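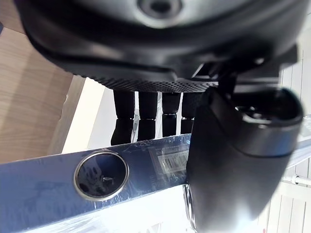 Taking care of the office chair, from underneath

Most people clean the seat and the armrests and never look below. I did the same for years. Now I turn the chair once in every season, and it takes me 20 minutes with the coffee included.

What you need: an old blanket, a dry paintbrush, two cloths, a little dish soap and a flashlight.

1. Lay the chair on its side on the blanket. If it is a heavy one, ask for help – my Butero is not light and I have scratched the floor with it already.

2. Brush first, wash later. Dust collects in every corner and small hole, and with water it becomes a paste. Go slowly with the brush wherever you find a mesh or dotted strip, then use the vacuum cleaner on the lowest power.

3. Wipe the smooth black parts with a damp cloth. One drop of soap in 300 ml of water is enough. Do not spray directly on the mechanism.

4. Look at the places where plastic meets metal. Push softly on each tab and lever with one finger. If something moves more than its neighbor, write it down and check again next time.

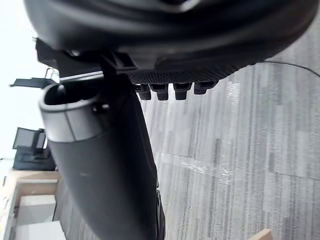 5. Wipe the column with the dry cloth only. On many chairs it holds a gas cylinder, so please never open it or drill in it.

6. Tighten the screws you can reach, a quarter turn and no more. I once broke a screw head on my older chair, a Mallard, and the new part took until November to arrive.

Put the chair back on its wheels and sit down carefully the first time. If it squeaks, try one drop of silicone oil on the joint of the lever.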